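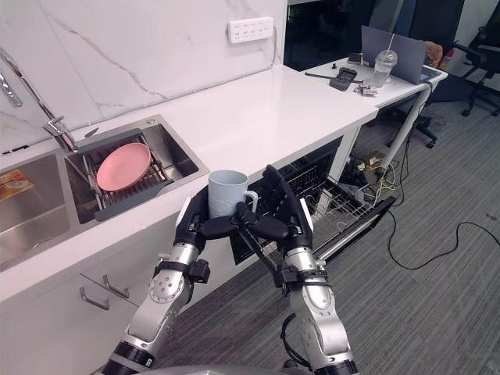

Lirkdale In-Sink Dish Rack

Sold by Fallora Kitchen Supply
Item no. 2156
Price: 30.00
In stock

Overview

The Lirkdale is a wire dish rack that sits inside one basin of a double sink. Water drains straight down, so there is no tray to empty and the counter stays free. It suits small kitchens, rentals, and anyone who washes a few plates and mugs by hand between dishwasher loads.

Parallel metal rods hold plates at an angle. A round plate with a raised rim, like the pink one on the rack here, can lean on the rods while the basin next to it stays open for washing.

Will it fit my sink?

Measure the inside of the basin from front to back, at the top, before you order. Basins with rounded corners are narrower at the bottom, and the rack rests near the top. Check the faucet too. A tall gooseneck gives plenty of room to swing the spout over to the other side. With a short, fixed spout you may have to lift the rack out to fill a pot.

The rack is made for stainless steel sinks. It can be used in enamel or composite sinks, but add the clear end sleeves (sold separately, ask for the Kirkton sleeve set).

What to put on it

Dinner plates, side plates, saucers and cutting boards all stand well. Mugs go upside down across two rods, handle outward. Stemware is not recommended – the rods are too far apart for a narrow rim. Do not use the rack as a trivet for pans straight from the stove.

Care

Rinse after use and wipe the rods with a soft sponge and dish soap. Do not use steel wool or bleach. In hard water areas, soak the rack in warm water with a little white vinegar every few weeks. Dry the ends before storing it in a cabinet.

Goes with

Kokkinos plain mug, off-white, loop handle
Kokkinos rimmed plate, round, pink
Fallora sponge, pack of two

Ordering and returns

Orders ship in two to four business days. Unused racks can be returned within 30 days in the original sleeve. We do not take back racks that have been in a sink, unless a rod or weld is faulty – in that case send us a photo of the fault along with your order number.

The old version with the plastic cup holder, item no. 1709, is discontinued. Its cup holder does not clip onto this rack.

Page last updated September 12, 2019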